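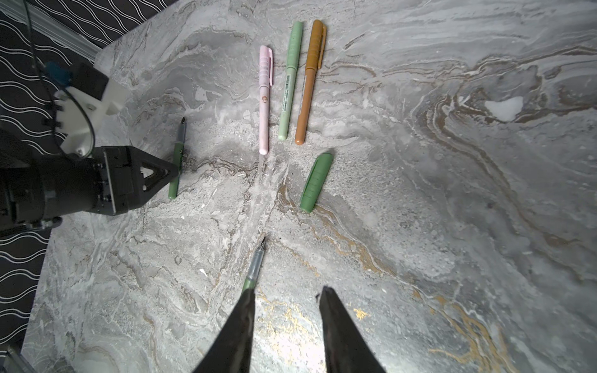 手把手教机器人的人，应该在数据里留下名字

作者：特奥多·索尔海姆（Teodor Solheim）

我学中文已经很多年，但是用中文写一篇有观点的文章，对我来说还是比用遥控手柄盖笔帽更难一些。如果有的句子不够自然，请读者原谅。我想谈的问题比较简单：当我们用遥控的方法给机器人做示范的时候，机器人学到的到底是任务，还是做示范的那个人？如果答案里有一部分是“那个人”，那么我们现在管理示范的方法就有问题。

我在一个叫 Grernex 的小型实验室工作。去年冬天到今年春天，我们做的是桌面整理类的任务，其中我参加最多的一项是笔：几支带笔夹的笔，粉色、绿色、橙色，放在一张有花纹的大理石桌面上，有的盖着笔帽，有的没有盖。操作员控制两只机械臂，把没盖的笔拿起来，把笔帽盖上去，然后把笔排在一起。一个六岁的孩子不用教就会做。我们七个操作员学会稳定地做这件事，用了六个星期。

一、一支笔有多少种拿法

我的第一个观点是，所谓“同一个任务”，在示范的层面上常常不存在。

请想一想，您自己怎样盖笔帽。大部分人一只手拿笔，另一只手拿帽，两只手在胸前相遇，眼睛几乎不看。手指会告诉你有没有对准，听到一声轻轻的“咔”，事情就结束了。现在把手指的感觉拿走，把声音也拿走，只剩下屏幕上的画面和两个夹子。您会发现，以前从来没有想过的问题，每一个都要做决定。先拿笔还是先拿帽？夹笔杆的中间，还是夹靠近笔尖的地方？笔帽躺在桌上是斜的，笔夹朝哪一边，要不要先把它转过来？

我的同事蒂拉·厄贝里（Tyra Öberg）总是先用右臂把笔立起来一点，让笔尖朝上，再用左臂去找笔帽。她以前学过陶艺，习惯让一只手完全不动，另一只手做全部的工作。斯韦勒·伦德格伦（Sverre Lundgren）正好相反，他让两只手臂同时靠近，在中间相遇，像两个人握手。我自己的方法比较笨：我把笔帽推到笔的前面，让它们在桌面上对齐，然后从后面推笔。这个方法很慢，可是很少掉东西。

三种方法都能把笔帽盖好。在我们的记录表里，三种方法都只写着一个词：“成功”。

如果把这些示范全部放在一起训练，会发生什么？做这一行的读者知道，学术界对这个问题有很多讨论，也有不少模型专门处理多种做法并存的情况。我不想在这里评论模型。我只说我看到的事情：我们早期训练出来的策略，有时候会先把笔立起来，像蒂拉，然后突然放下，开始推笔帽，像我。它在两个老师之间犹豫。斯韦勒看到的时候笑了很久，说这台机器有两个家长，而且家长在吵架。我也笑了，但是回家以后我觉得这件事值得认真想。

二、犹豫也是示范的一部分

第二个观点可能会有人反对。我认为，操作员的犹豫和小错误，不应该一律删掉。

我们最初的规定很严格。一次示范如果有多余的动作，比如夹空了，或者笔帽滑了一下，就要作废重做。理由很容易理解：我们想给机器人看“干净”的动作。负责数据的阿努姆·卡兹米（Anum Kazmi）按照这个规定工作得非常认真，她一个上午检查15次示范，有时候只留下不到一半。

这个规定的结果，是我们教出了一个只见过顺利情况的学生。笔帽在它应该在的位置，它就做得很漂亮。笔帽滚开两厘米，它还是去原来的地方夹，夹到空气，然后把空气小心地盖在笔尖上。我在中文里学过一个词叫“煞有介事”，我想用在这里很合适。

反过来看，一个有经验的操作员在笔帽滑掉以后做什么？他停一下，把夹子抬高，退后，从另外一个角度再来。这个“停一下、抬高、退后”，对我来说是整个示范里最有价值的几秒钟。它是手艺。我们把它当作脏东西扫掉了。

阿尔维德·格兰斯特伦（Arvid Granström）不同意我的看法。他说，如果把所有的错误都留下，机器人也会学习犯错误，会先夹空一次再夹中，因为它以为这是程序的一部分。他的反对是有道理的，我们确实见过这样的情况：有一个版本的策略，每次靠近绿色的笔都要先在旁边点一下桌子，好像敲门。后来查出来，这个习惯来自一位操作员，他用这个动作来判断高度，画面里的深度他看不准。

所以我的主张比较具体。失误和恢复要分开标记。失误的那一段可以不用来训练，恢复的那一段要留下，而且要写清楚是谁做的，从什么状态开始恢复。这需要人一段一段地看，很花时间。一段两分钟的录像，阿努姆仔细标记一次需要将近15分钟。管理者看到这个数字一般会不高兴。可是我想问，重新采集一批没有恢复动作的数据，然后再发现不够用，这个时间有没有人计算过？

三、用手直接带，还是用手柄遥控

有的朋友问我，为什么不直接抓着机械臂，带它走一遍？这种方法更老，也更直观。我在 Vurley 短期工作的时候用过，那里教的是把零件放进托盘，工人站在旁边，抓住手臂的末端，拉到位置，按一个按钮记下来。工人们喜欢这个方法，因为手臂的重量和阻力他们都能感觉到。有一位年纪比较大的师傅从来不看说明书，他说手臂“愿意”往哪里走，他摸得出来。

我很尊重这种感觉。可是两只手臂一起工作的时候，一个人很难同时带两只，身体会挡住镜头，两只手也会互相妨碍。盖笔帽这样的任务，两边要在很小的地方配合，遥控更合适。遥控还有一个好处，操作员看到的东西和机器人看到的东西比较接近。腕上的镜头里看不见笔帽，操作员就不得不移动手臂去找，这个“找”的动作也就进入了示范。如果人站在旁边用自己的眼睛看，他知道笔帽在哪里，直接就带过去了，机器人永远不明白他是怎么知道的。

因此我对操作室有一个不受欢迎的建议：不要让操作员直接看桌子。我们的操作台以前离桌子三米，中间没有遮挡，大家在困难的时候都会抬头看一眼，我也是。只看一眼，示范就有了一个机器人得不到的信息。后来我们把操作台转过去，背对桌子。第一个星期大家都抱怨，我们的速度也下降了。我觉得这个代价应该付。

当然，遥控也让人失去了很多。最大的损失是力。夹一支塑料笔杆，用多大的力气，手柄不会告诉你。新的操作员几乎都夹得太紧，屏幕上看不出来，笔也不会叫疼。用一样的力去夹笔帽，笔帽就会从夹子里弹出去。我们在地上找过很多次笔帽。

四、关于“熟练”的误会

我们一般认为，越熟练的操作员，示范越好。招人的时候，Justgate 这样专门提供操作员的公司也用速度来介绍他们的人：每小时完成多少次。我想说，速度快的人需要特别小心地使用。

熟练的人会发展出捷径。斯韦勒是我们最快的人，他到了第三个星期，已经可以不等夹子完全合上就开始抬手臂。他知道在抬的过程中夹子会合好。人的时间感非常准，可是机器人执行的时候有一点延迟，同样的动作就变成抬起一只空的夹子。他的示范每一次都成功，作为教材却有点危险。

慢的人也有问题。特别慢的示范里有很多几乎不动的时间，机器人学了以后会在半路停住，好像在考虑人生。我承认，这个问题主要来自我的数据。

好的示范者大概是这样的：他做得到快，但是愿意为了学生慢下来，在关键的地方让动作清楚，在不关键的地方不浪费时间。教过小孩系鞋带的人会明白我的意思。我们系自己的鞋带，和系给孩子看，动作是不一样的。这种能力和遥控的熟练程度有关系，但是两件事不能互相代替。我没有看到哪一家公司在招聘的时候测试它。

我们试过一个简单的办法，叫操作员互相看录像，关掉声音，然后说出对方每一步想做什么。如果同事看不懂，机器人多半也看不懂。蒂拉的录像大家都能说对。斯韦勒的录像，连他自己隔了一个月再看，也有两个地方说不清楚。

五、谁教的，要写下来

现在我回到题目。

在我们的数据里，操作员本来只有一个编号，而且这个编号在合并数据的时候经常丢失。合作的项目 Kurup 送来的示范，连编号也没有。我问对方能不能补上，得到的回答是，操作员的身份对训练没有意义，而且去掉身份可以保护隐私。

保护隐私我完全同意。给外面的人看的数据里，用假名或者代号都可以，操作员不愿意公开的，就不公开。但是“没有意义”这句话我不能接受。前面说的敲桌子的习惯，如果没有编号，我们可能一直以为是模型的错误，花很多时间去改一个没有坏的东西。知道是哪一位操作员以后，我们跟他谈了十分钟，给他的屏幕加了一个侧面的画面，问题在新的示范里就没有了。

除了技术上的理由，还有一个公平的理由。一个厨师把菜教给徒弟，徒弟会说我的师傅是谁。遥控操作员每天坐在屏幕前面，把自己手上的判断一次一次交出去，最后在报告里变成一个数字，写作“人类示范若干条”。模型的作者有名字，设计夹具的人有名字，教会它盖笔帽的人没有。我觉得这不合适。我不是要求付给他们专利费，这个问题太大，我也不懂法律。我要求的很少：在内部记录里每一段示范都能找到老师；在公开的报告里，愿意署名的操作员写在致谢以外的地方；在讨论失败的会议上，请操作员坐在桌子旁边。

最后一点，我们从八月开始这样做。第一次开会的时候，阿尔维德放了一段失败的录像，策略怎么也夹不起靠左边的那支绿色的笔。工程师们讨论标定，讨论光线，讨论大理石的花纹是不是干扰了识别。坐在后面的蒂拉等了很久才说，左边那只手臂到了那个位置，手腕很别扭，我们大家都不喜欢在那里夹，所以都会先把笔往中间拨一下，你们可以看看录像，是不是把拨的那一段剪掉了。

阿努姆去查了。剪掉了，是按照旧的规定剪的，当时写的原因是“多余动作”。

现在那张表里“多余动作”这一栏还在，不过要填它，必须先问过做示范的人。阿尔维德仍然认为这样太慢，我们每个月为这件事争论一次。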